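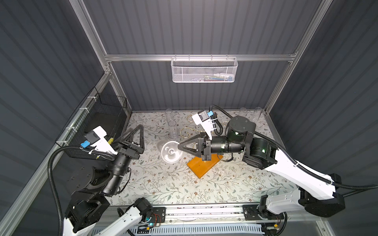 Eine Leserin fragt an, ob Kabelbinder für Drahtkörbe auf Dauer ausreichen oder ob in jedem Fall geschraubt werden muss; bei ihr sei im November ein Korb an der Schrägstrebe nach unten gerutscht.

Suchbegriff eingeben Suchen

Körbe an Regal- und Werkbankgestellen befestigen
Lesezeit: 8 Minuten

Für leichte Kleinteile genügen Kabelbinder. Schwere Werkzeuge gehören in einen geschraubten Korb.

Material: Drahtkorb, Kabelbinder 200 mm (bei Profilen ab 40 mm Kantenlänge 400 mm), Seitenschneider, Reinigungsalkohol, Gummistreifen.

1. Profil entfetten und ablüften lassen.
2. Korb leer anhalten und die Oberkante anzeichnen. An schrägen Streben den Gummistreifen zwischen Korb und Profil legen.
3. Den obersten Binder um einen Kreuzungspunkt des Drahtgitters führen, nicht um einen einzelnen Draht. Nur handfest anziehen.
4. Die übrigen Binder ebenso setzen, Korb ausrichten, danach alle gleichmäßig nachziehen.
5. Überstände bündig abschneiden. Schräge Schnittkanten sind scharf.

Rutscht der Korb trotzdem, unter dem untersten Binder einen Nutenstein mit Schraube als Anschlag einsetzen. Im Clavico-Profil mit Nut 8 passt M6, Anzugsmoment 11 Nm.

An Fensterplätzen UV-beständige Binder verwenden. Spröde Binder einzeln tauschen, den Korb dabei abstützen.

Kontakt | © Werkstattblatt Naltau | Nach oben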